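Mending clothes for a whole town

27 March 2021

Peninah Mussa learned to darn socks from an aunt who charged her nephews a coin for every hole and did her nieces' for free. She still thinks that was unfair to the boys. Since January of last year she has run a mending service out of a former shoe shop in Dedholm, two doors down from the pharmacy, and most of what comes over the counter is jeans.

"Jeans, then coats, then everything else," she says. "People will pay to fix jeans they like. They won't always pay to fix a shirt."

The shop is called Bellis. She wanted a short name that would fit on the old sign without buying a new board. In the first year she took in 3485 items, a number she knows exactly because every piece gets a paper ticket and she keeps the stubs in boxes under the cutting table.

Mussa worked for a uniform supplier in Prunwood before this, doing alterations on hospital and hotel clothing. The work was steady and she has nothing bad to say about it. What she got from it, she says, was speed. A hem on a pair of work pants had to be done in minutes, and she did a lot of them.

"You stop thinking of it as special. It's a hem. You measure, pin, press, sew, and press again. I see people at home skip the pressing and then wonder why it looks homemade."

I asked what she does with a hole in a knee, since that was what I had brought in myself. She turned the leg inside out before she answered. A patch goes behind the hole, larger than you would expect, because the cloth near a hole is usually worn thin as well. Then she stitches back and forth over the weak area in thread close to the color of the denim. She keeps gray thread as well as blue. Old jeans are often grayer than their owners think. 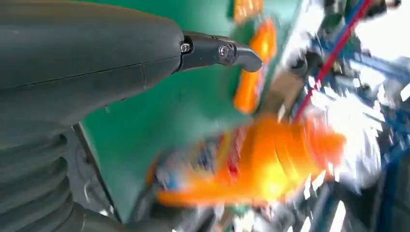 Dark gray arm with a black hooked finger at its end.

Prices came up several times while we talked. She charges by the job and writes the price on the ticket before the customer leaves. Zippers are the hardest to price. A zipper in a skirt is simple, but one in a lined winter coat can mean opening up half the front.

"I've turned coats down. If the zipper costs more than the person wants to spend, I tell them. Some of them come back a week later and say do it anyway."

She buys thread and zippers from Staklow, a wholesaler that will sell her zippers in boxes of 100. The box of 500 is cheaper per piece, but she has nowhere to put it.

Last spring was slow. The shop was closed to walk-ins for a while and she took work through the mail slot in bags with a phone number pinned on. Some customers still do it that way and she has left the slot unlocked for them. What she misses is being able to see the clothes on the person. A sleeve that looks long on the table may be right once the arm bends.

She also teaches a small evening class, three people at a time at the moment. They start with buttons. Everyone thinks they can sew on a button, she says, and most of them pull the thread too tight and leave no room for the cloth underneath.

Her own clothes get mended last. The cardigan she had on when I visited was missing a button at the cuff.

"It's in a jar somewhere," she said. "I'll get to it."

My jeans were ready four days later. The ticket said knee, left, and she had also fixed a belt loop.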